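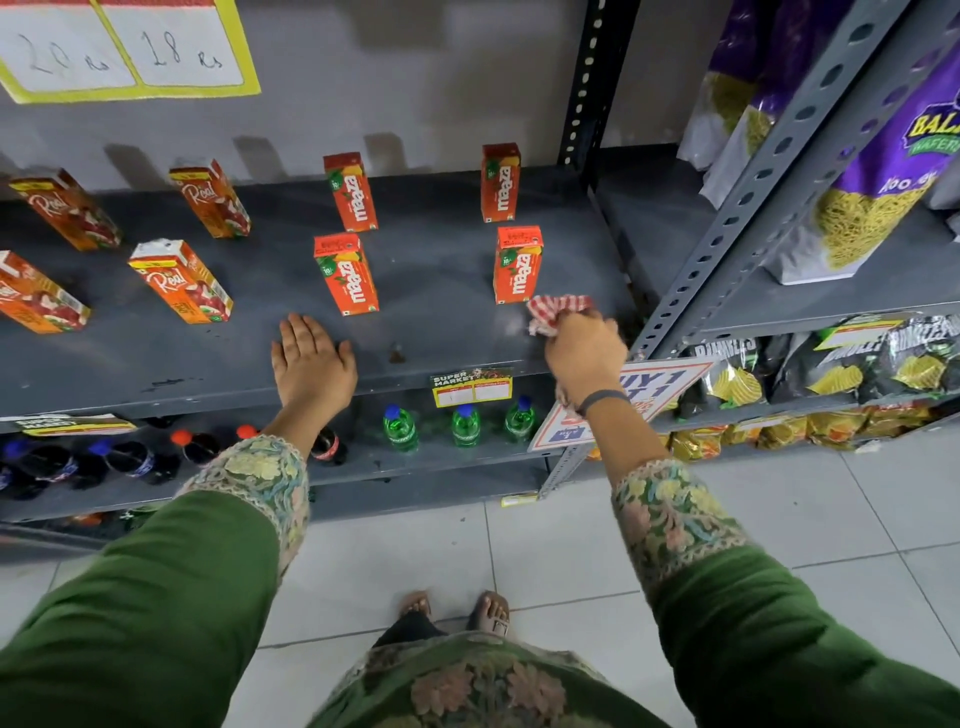
I've been going back and forth between two grippers for weeks now, and I still haven't made up my mind, so I'm writing it down in the hope that it helps. The job is small drinks cartons on a shop shelf. Pick one up, put it back, leave its neighbours standing. Sounds like nothing! But a little Real or maaza carton is a horrible thing for a machine to hold — light, slippery, and it folds in the middle if you squeeze. And then there's the cloth. Watch a hand bunch up a checked cloth and press it flat against the metal with the cartons standing right next to it, and then try to get two stiff fingers to do the same.

The first gripper is the Mornari, two fingers with rubber pads. I gave it 70 tries at a single carton and it managed 56, which pleased me no end until Zarmeena Lodhi asked how many of those I'd be happy to drink from. Fair point. Quite a few had dents in them. I've since turned the grip force down and it drops more, but what it does hold looks fit to sell.
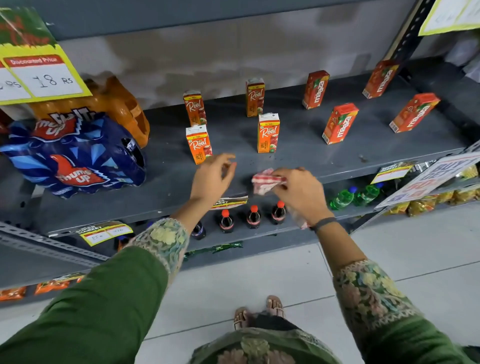 The soft one

Next up was the Hirnlow, three floppy fingers that fill with air. Lovely on cartons, really gentle, and I was all ready to declare it the winner on Tuesday morning. Then I tried it in a tight row and the fingers puffed out sideways and shoved everything along like somebody getting off a full bus. It's also useless on anything shrink-wrapped. A six-pack of bottles is heavy and the plastic slides about, and the poor thing just sort of strokes it. 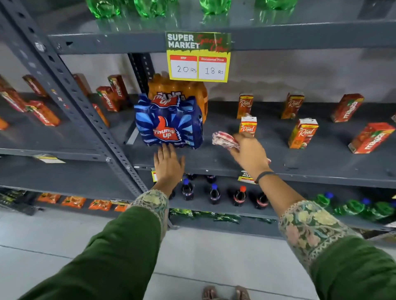

So I wonder if I've been asking the wrong thing of it. Kęstutis Rebane reckons I should keep the Mornari on one arm for the heavy stuff and put the Hirnlow on the other, and let the controller decide. He may be right, but that means two air lines, two sets of settings and me under the bench again looking for the screw I dropped (M3, if you find it).

I'll have another go in September with the thinner pads.

Home Grippers Arms Cameras About Contact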